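生活環境論 講義資料 第4回
寝具と寝室の環境

更新 2024-07-13

前回は採光と換気を扱った。今回は寝室に移り、寝具、とくにシーツと敷き具の性質、洗濯と保管、室内の温度と湿度について整理する。教科書はコイヴィスト(Koivisto)版の第4章にあたる。図表の番号は教科書のものをそのまま使う。

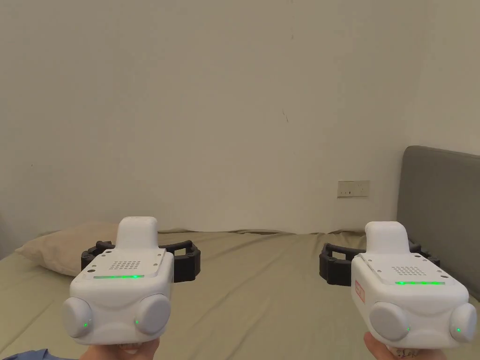
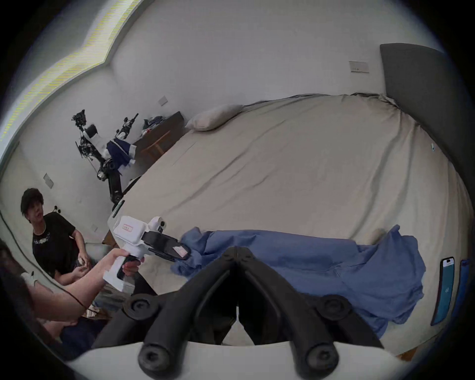 1. シーツの種類と役割

シーツの第一の役割は、マットレスを汗と皮脂から隔てることである。形の上では、平らな一枚布のフラットシーツと、周囲を袋状に縫ってゴムや紐で留めるフィットシーツに大別される。フィットシーツは着脱が早く、寝返りで外れにくい。ただし、寸法がマットレスの厚みに合わないと布が余り、しわが残る。2枚目の写真のベージュのフィットシーツでは、枕のあたりから右下へ向かって長い斜めのしわが走っている。しわの出方は布の張り、織り、直前の使われ方によって変わるので、しわだけを見て寸法違いと判断してはならない。確認するときは、いったん外して四隅を合わせ直し、それでも布が余るかどうかを見る。

フラットシーツは寸法の融通がきき、乾きやすく、畳んだときにかさばらない。病院や宿泊施設で長く使われてきたのはこのためである。角の処理には三角折りと四角折りがあり、実習では三角折りを行う。手順は教科書の図4-2を参照。

2. 繊維の性質

綿は吸湿性が高く、洗濯に強い。濡れても強度が落ちにくく、高めの温度の湯でも洗える。欠点は乾きの遅さとしわの残りやすさである。

麻は吸湿と放湿がともに速く、肌に触れたときに熱を奪う感覚が強い。夏向きとされるが、糸が硬く、初めのうちは肌あたりが粗い。洗濯を重ねるとやわらかくなる。

ポリエステルは吸湿性が低く、乾きが速い。しわになりにくいので、綿との混紡で使われることが多い。混紡率が上がるほど手入れは楽になるが、汗をかいたときの蒸れ感は強くなる傾向がある。

レーヨン系の再生繊維は肌ざわりがなめらかで吸湿性もよいが、濡れると弱くなるものがある。洗濯表示を必ず確認する。

織りも性質を左右する。平織は丈夫で通気がよい。綾織はやわらかく、やや厚手になる。朱子織は表面がなめらかで光沢がある一方、糸が浮いている部分が長いので引っかけに弱い。編み地(ニット)は伸びるため、フィットシーツに使うと装着が容易である。

3. 寝床内気候

人と寝具の間にできる空気の層の温度と湿度を寝床内気候という。快適とされる目安は温度33度前後、相対湿度50パーセント前後で、室温とは別の値であることに注意する。試験でも取り違えが多い。

寝床内気候を決める要因は、人体の発熱と発汗、敷き具の放湿性、掛け具の保温性、室温と室内湿度である。このうち見落とされやすいのが敷き具で、体重で押されて空気層が薄くなり、湿気が下へ抜けていく。マットレスを床に直接置くと湿気の逃げ場がなくなり、裏面にかびが生じやすい。すのこや脚付きの台で床から離すのは、この湿気を逃がすためである。

掛け具を重ねる順序も保温に影響する。羽毛布団は体に近い側に置くほうが、体温を受けて羽毛がよくふくらむ。毛布は素材によって扱いが異なり、アクリルなど化学繊維のものは羽毛布団の上に掛けるとよいとされる。重すぎる掛け具は寝返りを妨げ、羽毛のふくらみもつぶすので、枚数を増やす前に室温を見直す。

4. 事例 シムホルムの住宅調査

シムホルム(Cimholm)地区の集合住宅で、エルサ・ペルコネン(Elsa Pelkonen)が行った調査を取り上げる。対象は1,276戸で、1月に質問紙を配り、寝具の交換頻度、換気の習慣、窓の結露の有無を尋ねた。このうち協力の得られた100戸には温湿度計を置き、寝室の測定を続けている。

読み取るべき点を挙げる。まず、結露があると答えた世帯では、夜間に寝室の扉を閉めきる習慣が多かった。次に、シーツの交換頻度と結露の有無には、はっきりした関係が見られなかった。交換頻度は世帯人数と洗濯設備の有無に強く左右されており、地下に共用の洗濯室がある棟では、予約の取れる日に合わせて交換する世帯が目立つ。

質問紙の回答は自己申告であり、交換頻度は実際より多めに答えられやすい。ペルコネン自身もこの点を限界として挙げている。また、1月の調査なので、夏季の発汗が多い時期の状態はわからない。レポートでこの調査を引用する場合は、季節を必ず書き添えること。

5. 洗濯と乾燥

シーツの洗濯は週に1回を目安とする。夏季や発汗の多い人の場合は間隔を短くする。汗や皮脂の汚れは時間がたつと酸化して黄ばみとなり、通常の洗剤では落ちにくい。黄ばみが出た綿のシーツには、酸素系漂白剤を溶かした40度程度の湯につけ置きしてから洗う方法が適している。塩素系漂白剤は白物に限る。酸性の洗浄剤と混ぜると有害な塩素ガスが出るので、同時に使わない。

大きな布は洗濯機の中でほかの衣類を巻き込みやすい。フィットシーツは袋状の角に靴下や下着が入り込み、すすぎと脱水が不十分になる。びょうぶ畳みにして洗濯ネットに入れるか、単独で洗う。詰め込みすぎると脱水時に偏りが出て、機械が止まることもある。

干すときは、物干し竿を2本使ってM字形に掛けると、内側に風が通って乾きが速い。竿が1本しかない場合は、両端の長さをずらして掛ける。部屋干しでは、扇風機や除湿機の風を布の下側に当てる。乾燥に時間がかかると細菌が増え、においの原因になる。

洗濯実験では布片を使う。実験材料はヘミルス(Hemirus)の綿平織布に統一し、各班で600ミリリットルの洗浄液を用意する。液温は開始時と終了時に記録する。布片の端には班番号を油性ペンで書いておく。前年度は番号のにじみで判別できない布片が出たため、書いたあと十分に乾かしてから浸すこと。

6. マットレスと枕の手入れ

マットレスは頭側と足側を定期的に入れ替える。両面使用が可能なものは裏返しも行う。同じ位置で寝続けると、腰の部分が先にへたる。起床後すぐに掛け具を整えて覆ってしまうと湿気がこもるので、しばらくめくっておく。

掃除機をかけるときは、ノズルを押しつけず、ゆっくり動かす。ダニは乾燥と高温に弱いが、生きているものは繊維にしがみついているため、吸引だけでは取りきれない。布団乾燥機などで加熱したあと、死骸とふんを吸い取る順序がよい。天日干しでは表面温度が十分に上がらないことが多く、ダニ対策としての効果は限られる。

枕は詰め物で扱いが分かれる。ポリエステル綿とパイプは洗えるものが多い。そばがらは洗えず、湿気を吸うので陰干しで手入れする。ウレタンフォームは水洗いできず、直射日光でも劣化する。羽根枕は表示に従う。枕カバーはシーツより汚れやすく、交換はシーツより頻繁に行うのが望ましい。

7. 保管

季節外の寝具は、洗って完全に乾かしてからしまう。湿気の残ったまま圧縮袋に入れると、かびとにおいが出る。羽毛布団の圧縮は羽毛を傷めるおそれがあるので、通気性のある袋に入れ、上に物を載せない。押し入れでは下段ほど湿気がたまるため、綿やウールのものは上段に置く。防虫剤の成分は空気より重いので、収納物の上に置く。種類の異なる防虫剤を一緒に使うと溶けてしみになる組み合わせがある。

課題

自宅または寮の寝室について、起床時と就寝前の室温と相対湿度を4日間記録し、敷き具の材質、床からの高さ、換気の方法とあわせて報告する。測定器はアクラ(Akura)の貸出品を使ってよい。貸出簿は準備室の入口にある。測定位置は枕元の高さとし、エアコンの風が直接当たる場所は避ける。

報告書はA4で2枚以内とし、測定値の表を必ず含める。表には測定時刻と、窓の開閉状態の欄を設けること。測定できなかった回は空欄にせず「欠測」と記入する。

次回は照明と睡眠を扱う。教科書第5章の前半を読み、照度と色温度の定義をノートにまとめてくること。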